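Varying the simulated room when you generate pick-and-place demonstrations

By Kiran Mathur
12 December 2025

In March we published our first set of generated demonstrations for block picking, and since then the question I receive most is how we prepare the simulated room. I try to answer it in this tutorial. It assumes you have a working simulator, an arm model with a parallel gripper, and a motion planner which can already bring the gripper to a block. Our own scripts are called Nurness and I use their names for the settings, but the same steps can be made in other tools.

What we wanted to find out

Our question was simple. If the policy is trained only on rendered views, does it help to change the things which are not part of the task? A policy that has seen one wall and one shelf can learn to depend on them. We compared a fixed room with a varied room, and kept the number of episodes equal at 900 for each.

Step 1. Fix the things that must not change

Write down first what stays constant. For us it was the arm, the gripper, the table and the size of the blocks. Put these in one file, which we call the base file, and do not let any random function touch it. I made this mistake in the beginning - the table height was changed together with the table texture, and the planner was putting the fingers into the wood. I lost two days before I found the reason.

Step 2. Place the blocks

Draw the position of each block from a region the gripper can reach with its fingers pointing down. Reject a position if two blocks overlap, then draw again. Do not ask for a large minimum distance between them. We want some blocks to be near each other, as the policy must learn to come down beside a neighbour without pushing it.

Let the physics run for 600 steps before the first image is saved. Blocks that are dropped from a small height need this time to settle, and some of them finish lying on the side. Keep these episodes.

Step 3. Render more than one view

Save every episode from at least 2 camera positions. Choose one which shows the arm with some of the room behind it, and one which is closer to the fingers. The shadow of the arm should fall on the table in at least one of them, so please leave shadows on even if rendering is slower.
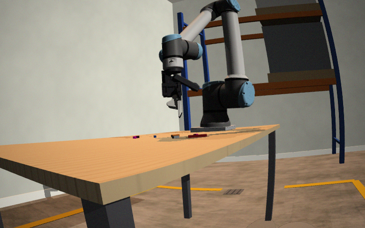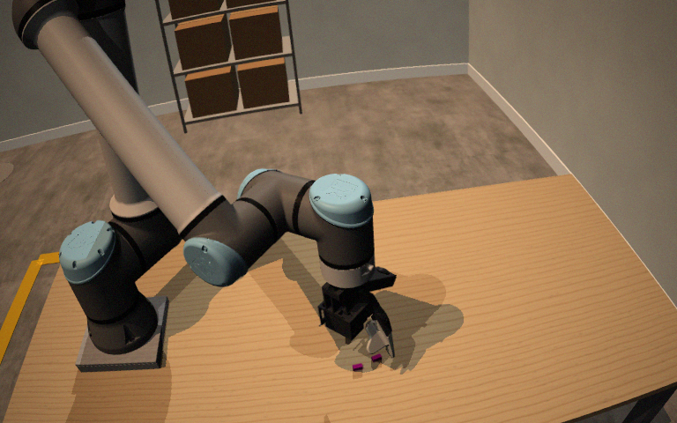
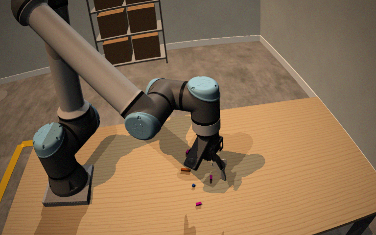 Gripper over the table, with storage furniture standing behind the arm.

Step 4. Check the labels before you train

Open a few episodes by hand and compare the saved block positions with the rendered view. Small blocks are easily hidden behind the gripper body when it comes low. If a block is hidden in all views for the whole episode, remove the episode. Do not remove it if the block is hidden only for a part of the motion, because the same will happen with a real camera.

Check also the gripper state. In our files it is one number, where zero means closed. An older version of the scripts used the opposite, and if you mix both kinds of file the training will run without any error message and the result will be bad.

Step 5. Train and compare

Train one policy on the fixed room and one on the varied room, with the same network and the same seed. Test both in a room which neither has seen. We used a room called Nandlow for this, which we keep separate from all training data.

In our test the varied policy was clearly better in the new room. In the old room the fixed policy was a little better, and I think this should be reported too. Most failures of the fixed policy were in the approach: it went down at the wrong place, then closed on nothing. The varied policy failed more often with two blocks very near each other, when it took the wrong one.

Remarks on settings

Wall colour and floor texture can be changed freely. With the light I advise more care - when it is very low the shadows become long and cover the blocks, and the darker ones are difficult to find even for a person. We limit the angle in the file light.cfg.

If memory is a problem, reduce the resolution of the wider view first and leave the close view as it is. The seed of every episode is written in its header, so a single episode can be rendered again later with other settings.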